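4.2 Keeping the cell usable

The second site, Britgate, is a furnished sitting room with strong opinions about upholstery. Our two-armed robot, Nemuvach, was set up facing a chaise longue, with a low tray to one side and a glossy cabinet to the other. The job was to gather crumpled light-blue material into a small black bin. We chose the room for its clutter and got rather more of it than the protocol had asked for.

Most of the upkeep concerned the grippers. Thin, light material gets between the fingers and stays there, and a gripper that believes it is closed on nothing will report so with great confidence. We therefore cleaned the fingers and re-zeroed both grippers after every 100 grasps. The first version of the schedule said 300, and was written by someone who did not have to clear the jams (the present author).
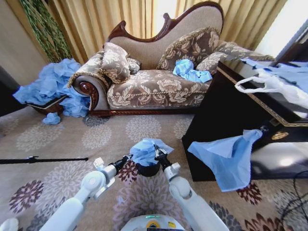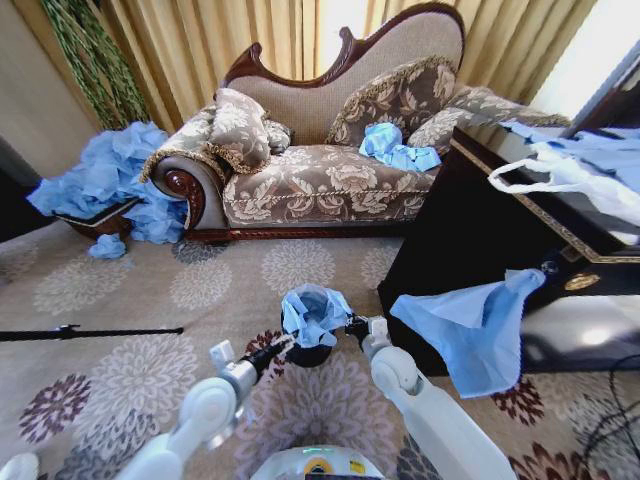
Figure 4. Nemuvach at work in Britgate, with the small black container between or just below its two grippers.
This page was last modified in November.

The second chore was the arms' resting pose. On a plain test bench any pose will do. Over a large-flowered carpet, the bin finder took the darker medallions for bins about once a session, and the arms would set off to fill one. Asmaa Erraji moved the resting pose back by 81 mm so that the wrists no longer hid the true bin at start-up, and the trouble mostly stopped. We would like to credit the vision software, but it was not changed.

Cables had their own entry in the daily checklist, between "emergency stop" and "battery". The check is simple: drive each arm slowly to its limits and look for anything that pulls. It takes 2 minutes and was skipped once, with results described in Section 5.3.

Wrist joints were greased according to the Mocanu service sheet, which assumes a factory and a hoist. We had a sofa cushion and a torch. Neither joint has needed replacing so far.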